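Print this post | E-mail this to a friend

I have been trying to learn to knit properly since November, by which I mean following a pattern somebody else wrote instead of making yet another very long rectangle and calling it a scarf. I have six of those rectangles. My family has been kind about them.

The pattern I picked was a pair of mittens, because the wind off the lake in Grillholm goes straight through the store-bought kind and I walk the dog at 6:30 every morning whether either of us likes it or not. I found it in an old booklet called Trovska, bought from the church rummage sale for 2 dollars, and it's full of gorgeous colourwork — little birds, snowflakes, a border that looks like teeth. I chose the plainest one in there. Plain, ha!

The cuff was lovely. I want that on the record. Two-by-two rib, charcoal grey, and I sailed through it in one evening with a pot of tea and a hockey game on. I was so pleased with myself that I texted a photo of it to three people (two of them replied).

Then came the thumb gusset. The booklet covers the thumb gusset in one sentence, and the sentence is "work gusset as usual." As usual for whom? I read it aloud to the dog. I turned the page in case there was more, and there was a recipe for barley soup.

So off I went to the library, and came home with a bag of books so heavy I had to stop and rest at the bus shelter. Some were very good. One insisted you place the thumb stitches by measuring your hand while it's relaxed, with the fingers together and the thumb lying alongside, and I'd been measuring mine splayed out like a starfish, so that explained the first attempt, which would have fit a goalie. 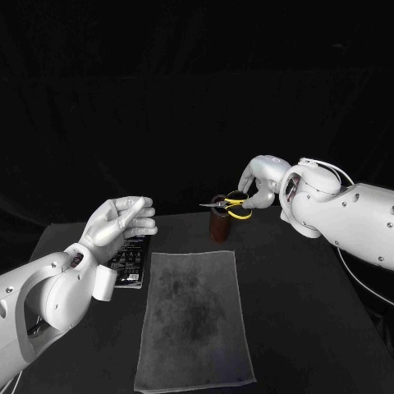 Fingers together, thumb along the side.

The second attempt I knit at the right width, but I put the thumb on the wrong side of the palm. I didn't notice until I'd closed the top. You can still wear it, if you wear it backwards, and the dog walk is dark enough at that hour that I did, for a week, with one old glove on the other hand.

Third attempt, I got smart and used markers. I don't own proper stitch markers so I used the tags off bread bags, which work fine until one pops open and shoots under the chesterfield. The yarn by this point was Radamness, a wool blend I'd never heard of, from the sale bin at the shop beside the bakery. They had 11 balls of it left, all the same colour (they call it "marsh"), and I bought every one. It's a bit scratchy and it smells faintly of sheep when you've been holding it a while, and I've grown very fond of it. Under my kitchen light it's green. Everywhere else it's brown.

I did the gusset increases every third round the way the good library book said, and put the thumb stitches on a bit of scrap yarn, and carried on up the hand, and the whole time I kept stopping to slide it on and wiggle. I must have tried that mitten on more times than I'll ever wear it. And it fit! The thumb was a touch short, so I ripped that part back and added four rounds, and then it was a touch long, and I left it. I like a bit of room in a thumb.

Then you have to make another one. I know, I know, I knew that going in, there are two hands. But I'd used up all my good feeling on the first and the second sat in the basket by the radiator for most of a month while I did nothing about it. I baked. I cleaned out the hall closet. I alphabetized the spices, which took a whole Wednesday evening because I kept finding duplicates (why do I own so much cumin).

What got me going again was a cowl, of all things. The shop had a sample one hanging by the till from a pattern called Bañez, all cables and moss stitch, and the woman working there told me I couldn't have the pattern until she'd seen me in a finished pair of mittens. She was joking, I think. I finished the second one in four evenings.

They don't quite match. The left has a tighter cuff from when I was excited and the right is looser from when I was sulking, and if you lay them side by side the right one is longer by nearly the width of my finger. On my hands you can't tell. The dog pulled the leash through both of them this morning in a freezing drizzle and my fingers stayed warm the whole way to the wharf and back.

I've cast on the cowl. It calls for 329 metres and I've got far more marsh than that left over, so there may be a hat. If anyone has an opinion on cabling without a cable needle I'd like to hear it, as I've been using a pencil and it's leaving marks.

Print this post | E-mail this to a friend

Comments (4)

woolandwater wrote:
"Work gusset as usual" made me snort my coffee. My grandmother's patterns were all like that. One of them just says "make the heel."

dartmouthknits wrote:
Pencil is fine if you swap it for a bamboo skewer with the point snipped off! Sand the end a bit first. And do try cabling without once you're comfortable, just pinch the loose stitches and don't breathe.

Prairie Purl wrote:
I need to know if the barley soup was any good.

woolandwater wrote:
Seconding the soup question.

Contact | Copyright, all posts and patterns notes by the author | Back to top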